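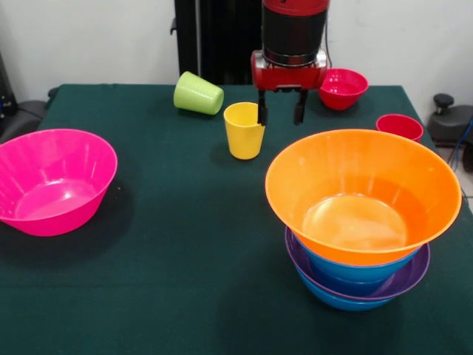 Paju Community Tableware Library
Progress report to the Konduten Fund, September

Dear Ramiro,

Thank you for being so patient with us over the summer. I know you asked for a page or so, and I have tried, but a good deal has happened since the spring letter and I would sooner tell you too much than have you wonder. The money page is at the back in Birutė's handwriting, as usual, and she asks me to say that the sevens are sevens.

Where we are

The lending shelves are open. When you last came by, we had the racking up on one wall and everything else in boxes in the hallway, and you very kindly stepped over them. The boxes are gone now. We have bowls, cups and serving pieces sorted by size and then by color, and a family, a school class or a street party can come in, choose what they want, and take it away for up to ten days without paying anything. They bring it back washed. Most of them do bring it back washed, and Aivar has a sink for the rest.

We planned for 1000 pieces by the end of this period and we now have 2932 on the shelves, so you can see that the appeal for donations went further than we expected. A large part of that came from one catering firm that was closing its doors, Nondix, who let us have their whole plastic range if we would come and fetch it the same afternoon. Tõnu borrowed a trailer and made two trips, and the second one was in pouring rain with a tarp that did not fit. Everything had to be dried before it could be stacked, and for most of a week there were bowls upside down on every flat thing we own, including the piano.

Plastic and color

You asked in your last note whether we were still sure about plastic, and it's a fair question. We did talk it over again. The china we were given early on is lovely and people do borrow it for anniversaries and christenings, but it is heavy, it chips in the car, and a parent collecting for a birthday with a toddler on one arm does not want it. The plastic goes out four or five times for every once the china does. What we have decided is to buy no new plastic at all with the grant. Everything of that kind on the shelves has been used before, and we will keep it going until it cracks.

The bright colors have turned into the favorite part of the whole collection. There is a big hot-pink bowl with a flared rim and faint ridges down the outside that has its own waiting list, if you can believe it. People use it for popcorn, for punch, for bread dough, and one grandfather took it for bobbing apples. The red bowl is smaller and tends to go along with it for dips or cut fruit. Then there are the cups, the yellow ones and the light green ones, which the kindergarten asks for by color so that each group of children knows its own. We had thought about sorting cups by how much they hold, and I am glad now that we listened to the kindergarten teachers first.

The checking table

This was the item in the plan that I was least certain of, and it has done more good than the racking. Every piece that comes back passes over one table before it returns to the shelf. We covered it with a dark green cloth after trying a white sheet and then an old brown curtain. On the white, the pale pieces were hard to look at properly, and on the brown, the whole business felt gloomy. Against the green the colors stand right out, and with a plain white wall behind, a person who has been at it for two hours can still see what she is doing.

The checking itself is simple. You run a thumb around the rim for cracks, look at the inside under the light, turn the piece over to see the base, and set it on the trolley or in the crate for repair and recycling. A shiny bowl is the hardest to judge, since a scratch and a reflection look very much alike until you tilt it. Jaanus has written all this up on one sheet in large print, and it hangs by the door.

So far we have taken 320 pieces out of use. Most were scratched inside from metal spoons, and we now lend a bundle of wooden ones with any mixing bowl. It is a small thing, but I hope the next figure will be lower.

What has gone less well

The booking sheet has been a headache. We started with a paper book, moved over to the Pimon program in the spring, and for several weeks had bookings in both. One Saturday-sized wedding party was promised the same yellow cups as a scout camp. (They shared, in the end, and the camp made do with the green ones, but I wouldn't like to go through it again.) Aivar has since copied everything across and the paper book is in a drawer, where it is to stay.

We are also short of lids. Hardly any of the donated bowls came with one, and borrowers ask every time. I have priced cloth covers with elastic, and the sewing group would make them if we bought the fabric. If you are agreeable, I would like to use what is left over from the racking line for that. Birutė has marked the amount on her page with a star.

Evening opening is still only on 2 evenings a month. We wanted weekly. It comes down to who can be there at closing, and I'd rather keep the hours we have reliably than put up a sign that isn't true.

Before the next report

We would like to have the lids begun, the last of the serving platters labeled, and a second trolley, because the one we have squeaks so badly that the choir next door has mentioned it. The kindergarten has asked whether the older children might come for a morning and help sort cups, and we have said yes, with pleasure.

Do come and see the shelves when you are next this way. There is always coffee, and you won't have to step over anything.

With warm thanks from all of us at Paju,

Birutė Krūmiņa and Tõnu Šimkus
(Tõnu wrote it, Birutė took out the longest parts)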